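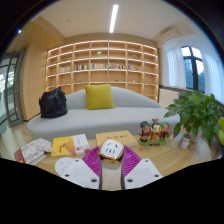

Giving up my paper notebooks (mostly)

18/02/2019

I have kept a reading notebook since I was at college. It started as a list of titles with a mark out of ten, and over the years it grew into a page or so per book, with bits copied out and the odd argument with the author. Last November I decided to type the whole lot up. I am still at it, so these are notes from the middle of the job.

The notebooks themselves are a mixed bunch. The early ones are cheap spiral things with the covers gone. After that I had a long run of Triline hardbacks, which I liked a lot, narrow ruled, with paper that took fountain pen without going furry on the other side. Triline stopped making that size and I moved to Vonia, which is fine but the pages are a bit yellow for my eyes in the evening. In total there are entries for 709 books. I know this because I numbered them as I went along, apart from one bad stretch where I used the same numbers twice and had to go back and sort it out.

My first plan was to scan the pages and let the computer read them. My handwriting put an end to that. I tried 72 pages and spent longer fixing the results than I would have spent typing them from scratch. So now I type. I do it at the kitchen table after tea, with the notebook propped against the fruit bowl and a ruler laid under the line I'm on. The ruler helps more than anything else I've tried. Without it I skip lines and end up with one half of a thought about Trollope joined to the other half of a thought about bees.

I have reached entry 200. At this rate I will be doing it for a long while yet.

What I keep running into is how much I have forgotten. There are whole novels in there that I apparently loved, with two pages of praise, and I could not tell you the name of a single character. There is one called The Road to Leone which I gave nine out of ten and described as "the best thing I have read this year by a mile". I have no memory of it. I got it from the library again to check and I am halfway through now. It's all right. I would give it a six.

The opposite happens too. Some books got three cross lines and a low mark and I still think about them most weeks. There was a short history of canals that I called dull, and I must have told people facts from it for years.

I stopped giving marks somewhere in the third notebook and I think that was the right decision. The marks tell me what mood I was in. The copied-out passages are worth far more, and I wish I had done more of them and written down the page numbers every time. I was lazy about page numbers. If you are starting a notebook of your own, put the page number down, and note which edition you had.

As for where it is all going, I am using a plain spreadsheet. One row per book, with columns for title, author, when I finished it, where I got it and the notes. I did look at a few of the websites that do this sort of thing, and I tried one called Vendine for a couple of weeks. It looked nice but it wanted me to pick an edition from a list every time, and half of my books weren't on the list. It also kept suggesting what to read next, and I have a shelf of unread books upstairs that does that job already.

The column for where I got each book was an afterthought and has become my favourite. Library, market stall, borrowed, birthday, left on a train. I can see the year I was short of money because everything is from the library, and the year we moved house because there is hardly anything at all.

I am not going to throw the notebooks out when I'm done. They have gone in a box under the spare bed with a label on it. I am also still writing the new entries by hand first and typing them up at the end of the month, which I realise makes the title of this post a bit of a fib. I tried going straight to the keyboard for two books and the notes came out flat and short.

Next up is the fourth notebook, which got rained on at a campsite and has pages stuck together from front to back. I have been sliding a butter knife between them. If anyone knows a better way, please leave a comment.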